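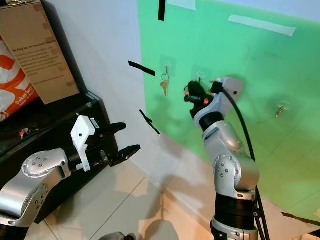 Robot arm raised toward a green screen on a wall

Hanedmont downtown parking debate

The Hanedmont downtown parking debate is a long-running civic disagreement over whether the downtown of Hanedmont has too little parking, too much parking, or the right amount in the wrong place. All of these positions have been adopted by the city council at one time or another, twice within the same August.

Background

Downtown Hanedmont is a grid of short blocks on either side of Sandberg Street. For decades its largest store was Dodolau, a department store with its own rear lot and a sign warning that the lot was for Dodolau customers only. The warning was widely treated as a suggestion. When the store closed, the lot passed to the city along with the sign, which stayed up for several more years and was obeyed more closely than before.

Merchants on Sandberg Street blamed falling sales on a lack of parking. Residents of the surrounding blocks blamed a lack of anything to park for. The two groups argued mainly on the local message board, where a thread titled "Quick question about meters" reached 187 comments before a moderator locked it. The quick question was whether the meters took dimes.

The parking study

The council hired the consulting firm Zostico to count the available spaces. Its report put the downtown total at 1580, a figure both sides received as proof of what they had been saying. Critics objected that the number included the top deck of the Sandberg Street garage, which few drivers had knowingly visited. Supporters replied that a space remains a space even when it is windy.

The report recommended cheaper rates at the garage, higher rates at the curb, and better signs directing drivers from one to the other. The council approved the signs. Several were placed facing the garage exit, where they directed departing drivers back in – an arrangement corrected after letters to the newspaper.

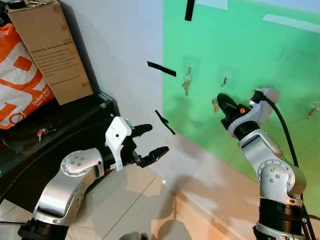
Metering dispute

Curb meters had been free after 6 p.m. under an ordinance older than most of the meters. A proposal to extend paid hours until 9 p.m. drew strong opposition from restaurants, whose owners argued that diners would be forced to leave before dessert. Bars took no formal position.

A compromise introduced a 24-minute grace period for short errands. The length was arrived at by averaging the offers made during one council meeting and has never been otherwise explained. Local usage has since turned the number into a verb, and to "twenty-four it" is to leave a car at the curb with the hazard lights on and walk quickly.

The Dodolau lot

Plans for the former Dodolau lot have included a plaza, a covered market and apartments with shops below. Each plan was presented with watercolor drawings in which no cars appeared. Each was also followed by a petition to keep the lot as it was, generally signed by people who said they never used it but liked knowing it was there.

On 14 Dec 2024 the council voted to close 3 rows of the lot for a holiday market. Stallholders reported good business and complained that their customers had nowhere to park.

See also

Sandberg Street garage
Hanedmont one-way street reversal
Hanedmont second one-way street reversal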